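Laminate floor makes a clicking noise in one place, do I have to open it all?

Posted in Floors and Walls by grakon_home

Hello to all. I moved to a flat in Warnis in June and I have laminate in the living room, light brown, long planks. The previous owner laid it himself, as I understood. In one place near the wall with the balcony door it clicks when I step on it, and the plank goes down a little under my foot, maybe 4 mm. In the other places it is quiet.

I read many pages and everyone says something different. One says the floor needs a gap at the wall, one says the underlay is bad, one says to put talcum powder in the seams. I tried the powder. It was quiet for two evenings and then it returned.

The room is 20 square meters. I have a white table there and I moved it already two times, to see if the weight changes something. It does not.
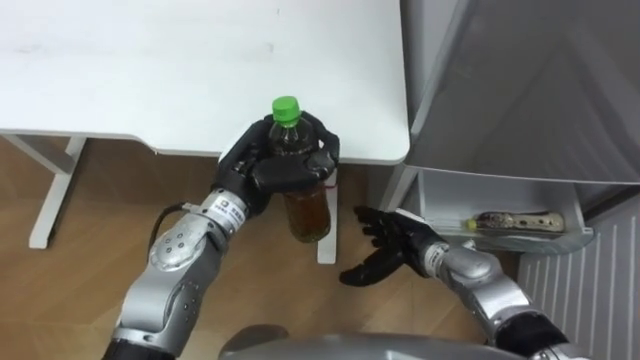 The floor by the table

I would like to know if I can repair only this place, and how I can check the gap without breaking the baseboard. I have no special tools, only the usual ones. I also don't want to pay 200 for a visit where the man tells me to buy a new floor.

Thank you in advance and excuse my English, please.

sekiguchi_b

Welcome. I had the same problem in my old apartment, so I will write how I did it.

First the gap. You do not need to break the baseboard. Put a thin knife between the baseboard and the wall, from above, and go slowly along it until you feel where it is fixed. If it is on clips, it comes off by pulling up with the hand. If it is glued, warm it with a hair dryer and use a wide putty knife with a piece of cardboard behind it, so the wall paint stays.

When it is off, look at the side of the planks. There should be a free space to the wall, in my case the instructions asked for 10 mm. If the planks touch the wall, the floor has no place to grow in summer and it lifts somewhere in the middle or near a door. Then you press it down with the foot and it clicks. You wrote that you moved in June, so please think if it was worse in the hot weeks.

If they touch, mark a line and cut the edge with an oscillating tool. I rented mine from Ellinix for one day. Vacuum everything from the gap afterwards. Then wait a week or two before you judge, the floor needs time to lie down again.

If the gap is good, then the subfloor has a low place. For this, put a long straight level on the floor and look at the light under it. My low place was around 100 cm long. In this case powder will not help and also cutting will not help. You must open the planks from the nearest wall up to the bad place, fill it with leveling compound, let it dry as long as the bag says, and click the planks back. Write numbers on the planks with a pencil on pieces of tape. I did not do this the first time and I was sorry.

Please do not inject foam through a drilled hole. I saw this advice also and I think it is a risk, the foam can push the plank up and you can't take it back.

tomorrow_maybe

just put a rug on it

ellinix_fan

I agree mostly with the long reply. Two additions from me.

Check also the door strip at the balcony. In my house the gap at the walls was correct, but somebody had put the screws of the metal strip through the laminate, and the floor was held there like with a nail. I took out the screws, made the holes in the laminate wider and the clicking was gone the same day. It cost me nothing, so I would look at this before the baseboard.

And measure the humidity in the room if you can borrow a meter. When the air is very dry, the joints can also click a little, and this is not a fault of the floor.

grakon_home

Thank you both, and for the rug too. I looked at the strip and there are screws indeed, four of them, and two go into the laminate. I will take them out in the evening and write here what happened.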